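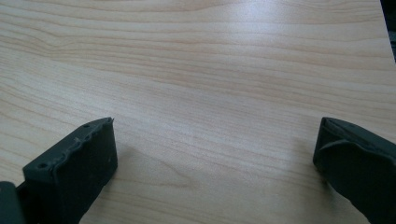

## 3.2 작업면의 나뭇결과 반사

공용 작업실 탁자 상판 평가. 앞 절(3.1)에서는 높이와 모서리 처리를 다뤘고, 여기서는 표면만 본다. 대상은 밝은 목재색 상판. 구입처 Illora, 표면 시트는 Gavalas 계열로 기록되어 있으나 납품서에 품번이 빠져 있어 확정은 못함.

**그림 3.** 밝은 목재색 상판의 표면. 가늘고 촘촘한 결이 대체로 가로로 흐르며 위쪽에 반사광 띠가 있음.

결의 방향부터. 대체로 가로. 다만 직선은 아니고 완만하게 휘면서 긴 물결을 이룬다(그림 3). 옅은 크림색 줄과 그보다 조금 진한 황갈색 줄이 번갈아 나오고, 왼쪽 위와 가운데에는 선이 몰린 구간이 있다. 늘어난 타원 비슷한 무늬도 이 근처. 설문에서 "어디에 물건을 놓아야 할지 결을 보고 정한다"는 응답이 예상보다 많았는데, 응답자들이 말하는 기준선이 바로 이런 밀집 구간이었다. 무늬가 고른 상판에서는 같은 응답이 드물었음.

설문 응답은 총 187건. 배포는 8월, 작업실 Atance와 Watatell 2곳. 회수율은 따로 계산하지 않았다. 배포 매수 기록이 Watatell 쪽에서 누락됨(5절 한계 참조).

반사. 그림 3의 가운데 위에서 오른쪽 위로 결이 희게 뜨는 부분이 있고, 이 안에서는 줄의 명암 차가 줄어든다. 아래쪽과 왼쪽은 빛이 좀더 고르고 색도 약간 따뜻하게, 주황기 도는 황갈색으로 읽힌다. 같은 상판인데 위치에 따라 다른 색으로 기억될 수 있다는 뜻. 실제로 색 이름을 적게 한 문항에서 "크림", "베이지", "연한 주황"이 섞여 나왔다. 처음엔 문항이 모호해서 그런 줄 알고 뺄려고 했으나, 응답자가 앉은 자리별로 나눠 보니 경향이 보여 남겨 두었다. 조명은 천장등과 창 두 가지였고 분리해서 통제하지 못함.

작은 부품을 다루는 작업에서는 이 차이가 더 문제가 된다. 밝은 색 종이, 투명한 비닐, 얇은 나무 조각은 희게 뜬 자리에서 윤곽을 찾기 어렵다는 의견. 반대로 짙은 색 물건은 어느 자리에서나 구분된다고 함. 자유 응답에는 "밝은 쪽은 비워 두고 쓴다"는 말도 있었다. 사용자가 탁자 면적을 전부 쓰지 않는다는 얘기인데, 면적 손실을 수치로 낼 자료는 없다.

흠집과 얼룩. 그림 3의 범위에서는 보이지 않음. 표면은 매끈하고 평평해 보인다. 나머지 면은 별도의 점검표로 확인했고 결과는 부록 B. 점검표 항목 가운데 "결과 흠집의 구분"은 판정이 자주 갈렸다. 진한 줄이 짧게 끊겨 보이면 긁힌 자국으로 적는 경우가 있어서, 2차 점검부터는 손끝으로 만져 확인하도록 바꿨음. 1차 기록은 그대로 두었고 합산하지 않았다.

비교 대상인 무광 회색 상판에 대해서는 간단히만. 반사 불만은 적었으나 "차갑다", "사무실 같다"는 응답이 따라왔고, 오래 앉는 작업에서는 목재색 선호가 유지되었다. 따라서 색 자체를 바꾸기보다 광택을 낮추는 쪽을 우선 검토할 필요가 있슴. 상판 교체 없이 할 수 있는 방법으로는 조명 위치 조정, 작업용 매트, 창 쪽 가림막을 후보로 두었고, 매트는 결을 가리기 때문에 앞서 말한 정렬 기준도 함께 사라진다는 점을 고려해야 한다. 이 부분은 4.1에서 배치 실험과 묶어 다룬다.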